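Light at the Wikemport cliffs, which month?
September 2018
by nordlys_k

I was in Wikemport in August and took 3,015 photos in 11 days. My problem is the light. At noon the sea looks white and flat. Is it better to return in winter?

granitfoot wrote:
Yes, go in winter. The sun is low and the rocks get color. I always sleep in Eskildsen and walk from there.

tele_mira wrote:
I don't agree. In winter the path is closed often. Summer is fine if you get up early – before five.

granitfoot wrote:
It was open every time for me.

nordlys_k wrote:
Thank you both. Early is difficult for me, but I will try. I have kept 1,621 photos and I still must edit them.
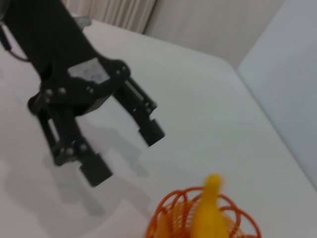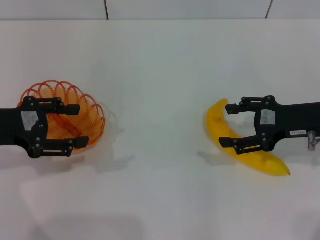

For the cliffs I used no filter. Would a polarizer help with the flat sea, or does it make the sky uneven with a wide lens?

tele_mira wrote:
It helps, but turn it only halfway.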